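Notes on rewriting the grasp planner, September 2021

The second version of our grasp planning software has now been in daily use at the Ekville workshop for seven weeks, and I have been asked by several colleagues to set down what was changed. The planner, which we call Petchrat, decides which arm should take an item, from which side, and in what order. It sits between the perception module and Zodton, our motion controller.

The first version planned each arm on its own and then checked for collisions. This was simple to maintain, but it spent a great deal of time rejecting plans near the middle of the table, where both arms can reach. The new version reserves a volume of space for each arm before any path is computed. If the reservation is refused, the arm waits or is offered another item.

Perception required equal attention. Clear wrappers return poor depth readings, and thin handles lying close together were often merged into a single object. Somkiat Sukprasert rewrote the segmentation step so that the views are compared before a grasp is proposed - a slower method, but a more dependable one.

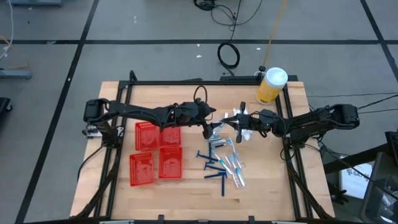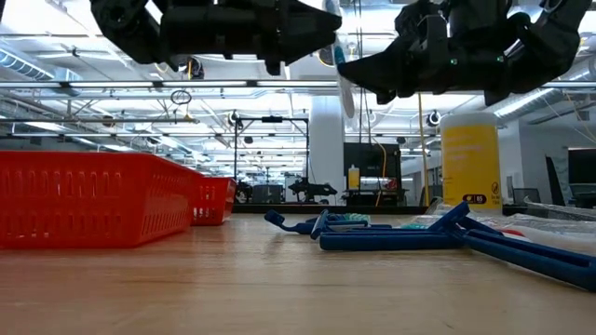
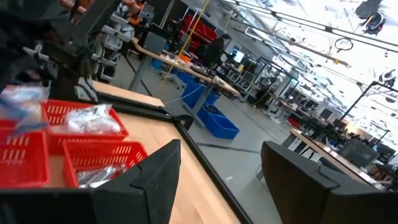

The sorting table with its red baskets, from three viewpoints.

We replayed 1,842 logged grasp requests through the new planner. It returned a valid plan for 1,826 of them. Most of the remaining failures concerned items lying against a basket wall, where the approach angle is restricted. Planning time is now limited to 40 milliseconds per request, after which the best available candidate is used.

Two matters remain open. The reservation volumes are still entered by hand in a configuration file, and Yupin Sukprasert is preparing a small editor for them within Esance, our tooling package. The log format must also be settled before the November release, as the older replay scripts cannot read the new fields.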